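An afternoon at the Cumine open day
11 October 2025

I went to the Cumine open day with low expectations and a free bus voucher. The voucher turned out to be good one way only, which I found out at the stop in Destwood when I was trying to get home, so keep that in mind if you go next year.

The pitch on the flyer was "household robots, live and unscripted." I have been to enough of these things to get itchy at the word unscripted. In February I sat through a demonstration at Kavia where a machine folded the same towel, from the same starting pile, for most of an hour, and the presenter acted surprised each time. So I came to Cumine with a notebook and an attitude.

The first hall was mostly banners. There was a talk about the future of the home that I left early. The speaker said the training set for their cleaning tasks ran to 1065 recorded attempts, and then moved to the next slide before anyone could ask how many of those went well. I wrote the number down and put a question mark next to it. It's still there.

The second hall was better. The Cordeiro stand had a pair of arms at a table, doing chores. The one I watched was sweeping up: one arm takes the dustpan, the other is meant to work the brush, and whatever gets collected is supposed to go in a tub. No towels, thank goodness.

I'll give them this, they let people stand there as long as they wanted. I stayed for 33 minutes by my phone. Over that time I saw the arms get through the whole job a few times, and I saw them stall a few times too. The holding part looks solid. Once a gripper has the dustpan, it has it. The brush is where I have my doubts. Sweeping is a fussy motion, you change the pressure without thinking about it, and what I saw was closer to pushing. A sponge is a pretty forgiving thing to push. I asked whether they ever do flour, or coffee grounds, or the dry rice that ends up under my stove, and was told "that's on the roadmap." Everything is on the roadmap.

I also asked what happens if the tub is on the other side. They said it could cope with that. I asked if we could try it and they said maybe later, after the next group. I hung around for the next group. We did not try it.

The sign on the stand claimed a 90 percent success rate. Success at what, and starting from where, the sign didn't say. If the count starts when the dustpan is already in the gripper, I'd want that printed in the same size type as the 90.

Am I being unfair? A bit, maybe. I couldn't build one of these. Two arms handling separate tools on one table is hard, and five years ago I wouldn't have seen it at a public event at all. But I own a dustpan, and the job takes me less time than it took to read the sign.

The coffee was fine. Parking, for those who drove, looked like a nightmare. I took one decent shot at the Cordeiro table and I'm putting it here so you can judge for yourselves. 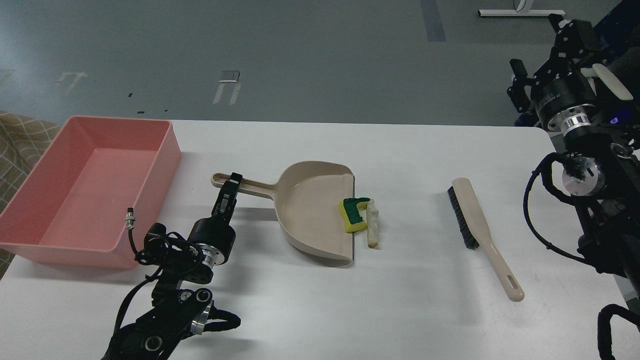
Cordeiro stand, second hall. Dustpan held, brush still on the table.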